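Sorting the utensil drawer with clear bins

Print this page | E-mail to a friend

Tip everything out before you buy anything. Most drawers hold things you haven't touched since December. Put those in a box and see if you miss them.

Lay what's left on a wooden worktop and group it by handle colour. Then give each group its own clear bin. Three fit across our drawer. Ours are from Sterdale, but any straight-sided bin will do.

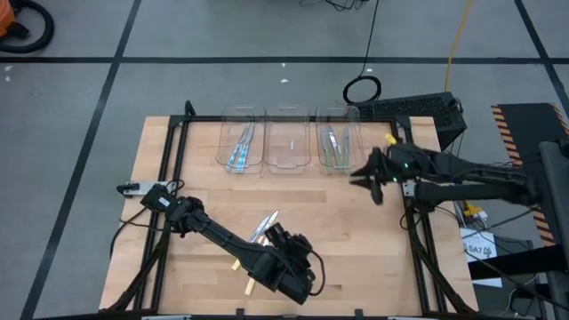
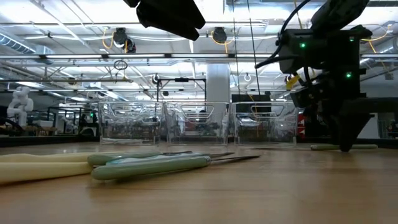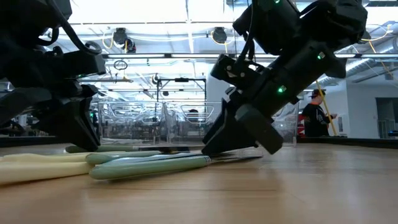

Green handles in all three; the clear bins show in the first two.

Knives go in with the blades to the back and handles towards you. Keep them in a bin of their own. Wipe the bins out every week with warm water and a drop of washing-up liquid, and dry them before refilling.

If a bin slides about, put a bit of non-slip mat under it.

Shares: 783 | Comments: 7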